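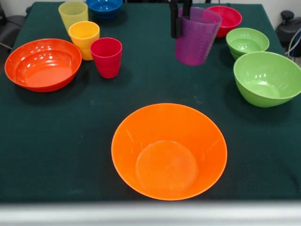 Plastic bowls and cups on the green table cloth.

Progress report to the management of Trajkovski
Subject: import duty on small electric vans, Dutivley route
Prepared by: Mateja Dervishi
2 October 2021

In this period we continued the request for a lower duty rate on the Juvidine van. The customs office has accepted our papers as complete, but it did not yet give a decision. At present the van is classified together with heavier vehicles, and we pay the higher rate for each unit.

We have brought in 166 vans from the 325 that were planned for the year. The other vans wait for the decision, as agreed with you in February.

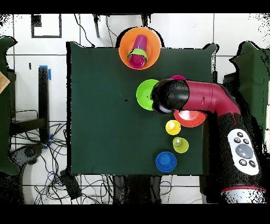 The dealers in Randitz told us that their customers compare our price with used diesel vans, and for this reason many orders are postponed. Two dealers asked to reduce their quota. I have agreed to one of these requests and the second is still open.

Storage at the Dutivley terminal is paid for 200 places. I propose to give back 20 of them, because the contract allows this without penalty.

Next steps: written answer to the customs office about the weight of the battery, new price list for dealers in two versions, and a meeting with the terminal about the storage contract. I need your approval for the price list before it is sent.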